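Short Fiction | Kitchen Stories
7 min read

So my aunt left me the machine. Not the house, which went to my cousins in Tenano, and not the good rugs, but the machine, which came to me in the back of a bread van with a blanket tied around it and a note in her handwriting that said DO NOT LET COMFORT THROW THIS OUT. I'm Comfort Darko, by the way. She knew me pretty well.

I had no idea what it did. My aunt bought it the year she worked at the Polishchuk hotel, up in Kamusmont, and in all the summers I spent with her I never once saw it running. It sat under its blanket and we put the mail on it. When I was 13 I asked her what it was for and she said "company," and then she gave me a peach and sent me outside.

Well, I cleared a space on the kitchen counter (goodbye, toaster) and there it sat for most of May. I'd come in for coffee and say good morning to it. I'd come in at midnight for cereal and feel like I'd been caught. I started wiping it down on my way past, just a quick swipe with the dish towel, and before long I was doing it properly, with vinegar and an old toothbrush, getting into all the little corners and talking the whole time!

I told it about my job. I told it about the man from Tronderell who still owed me 30 dollars and a casserole dish. One night I told it something I hadn't told anybody, about the last time my aunt called and how I let it ring because I was watching a show, and I can't even remember which show.

Then I found the envelope. It was taped inside the lid of her recipe tin, and it had 1,186 dollars in it, mostly small bills, and four photos of me with no front teeth. On the back of one she'd written, "Did you clean it? I bet you cleaned it."

I sat down on the floor with my back against the cabinet and laughed until the dog next door started up.
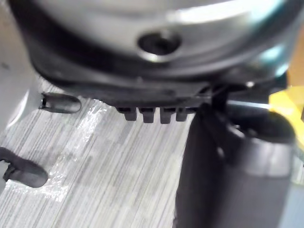
I never did plug it in. The money went toward a bus ticket to Kamusmont and a decent pair of shoes, and the toaster lives on top of the fridge now, where I need a chair to reach it.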